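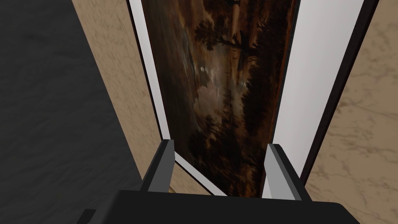

FOR IMMEDIATE RELEASE

Gwynne Evening School Opens Sign-Up for "A Room You Like," a Free Spring Course on Decorating at Home

PENBRIDGE, 2022-02-27. Gwynne Evening School will open its doors in April to anyone who has ever stood in the middle of a living room with a paint card in one hand and no idea what to do next. "A Room You Like" is a new course in plain, low-cost home decorating, taught in the evenings in the old Penbridge print works, and sign-up begins today. There are 200 places. All of them are free.

The course grew out of the school's upholstery class, where students kept bringing in questions that had very little to do with chairs. What color goes with a green sofa? Why does the hallway look so gloomy? Is it a mistake to hang anything above a radiator? The upholstery teacher, Keabetswe Fourie, started writing the questions on the back of the attendance sheet, and by the end of the fall term she had run out of sheets.

"People were staying after class to talk about their curtains," said Fourie, who will lead the new course. "They had good ideas, too! They just wanted somebody to look at a photo of the room with them and say yes, go ahead, try it. I love that kind of conversation and I could have it all night, so I asked the school if we could make it a class."

Students will work on one room of their own from start to finish. It can be a rented bedroom, a kitchen corner, a landing with a window on it, whatever they like. They'll draw it to scale, learn how daylight moves through it, pick colors, and make a plan they can carry out a bit at a time. No drawing skills are needed, and there is no homework apart from looking hard at your own walls.

Money is part of the plan from the first evening. Each student sets a budget, and the highest the course will work with is $200. Fourie says most people will spend a lot less, and that she has seen a dull bedroom turned around with a can of leftover paint, a moved lamp and a bedspread from a relative's closet.
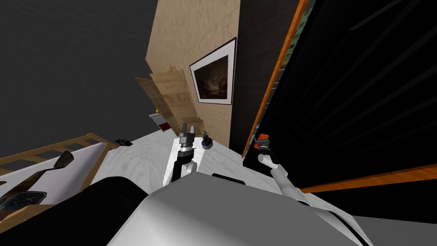
What the Evenings Cover

The early sessions are about light and layout. Students will shift paper furniture around on a floor plan, then go home and shift the real thing, and come back to compare notes. Fourie asks everyone to sit in a seat they never use and look at the room from there, a habit she picked up while measuring chairs in other people's houses.

Color comes next, and it gets plenty of time. The class will paint large sample boards and carry them from window to lamp and back again (a white that looks crisp at noon can turn quite yellow under a bulb). Sihan Qiu, who mixes paint at the Tremamier hardware store and has been answering color questions over the counter for years, will visit for two of the evenings. Tremamier is also giving the class its sample pots, brushes and rollers.

"Bring me your worst color," Qiu said. "The one you painted and then hated. We'll put something beside it and see if it can be saved. A lot of them can, and it's the most fun you can have with a paintbrush."

Later sessions turn to walls and pictures: how high to hang, how far apart, when one large piece does more for a room than a crowd of small ones, and how to patch a nail hole so the landlord never finds it. Students are welcome to bring in a framed print or painting and try it out on the classroom's practice wall. There's also an evening on fabric, with time on the sewing machines for anyone who wants to finish a pillow cover or take up a pair of drapes.
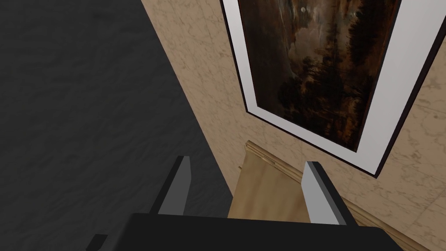 Getting a Place

Sign-up forms are at the school's front desk, at the Penbridge library and at the counter in Tremamier. Fill one out, hand it to whoever is there, and the school will write or call to confirm. The form asks which room you would like to work on and what bothers you about it. Those answers will shape the sessions, so please be as grumpy as you like.

The course is open to all adults. Teenagers may come with a parent or guardian, and each of them will need a place of their own. The print works has a ramp at the yard entrance, and the classroom is on the ground floor. Anyone who needs large-print handouts or a sign language interpreter can say so on the form.

Sokero, the café across the yard, will stay open late on class evenings and is putting on soup. Its owner, Sizwe Sithole, signed up for the course himself before the forms had come back from the printer. He wants help with the back room, where he says the tables have been in the wrong place since the day he moved in.
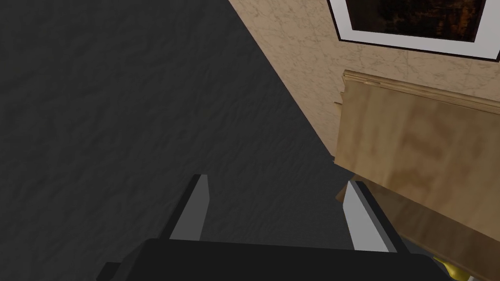 Floors get a session all to themselves, and Fourie is especially pleased about that one. Few people choose the floor they live with. It comes with the apartment, or it was laid by the last owners, and everything else has to get along with it. Take a dark charcoal-gray floor like the one pictured, with its faint mottling: plenty of people would call it gloomy and start pricing rugs. Fourie would begin with the walls, keep them pale and a little warm, and let the floor be the deep color that holds the room down. Students will bring a photo of their own floor, or a scrap of it if they have one, and build a set of colors up from there.

The course ends with an open evening, when students can pin up their plans and their before-and-after photos for friends, family and neighbors to see. Unfinished rooms are very welcome. Marcelino Peixoto, who heads the school, has promised to show his own spare bedroom, half painted since last summer.

"We teach bookkeeping and welding and Spanish here, and I'm proud of all of it," Peixoto said. "But I've never had so many people stop me in the street about a class before it even had a name. I think folks are ready to enjoy their homes a bit more."

About Gwynne Evening School

Gwynne Evening School offers daytime and evening classes for adults in Penbridge and the towns nearby, in crafts, trades, languages and everyday skills.

Press contact: Temitope Dauda, Gwynne Evening School, Penbridge. Reporters who would like to sit in on a session are asked to let her know ahead of time so that she can check with the students.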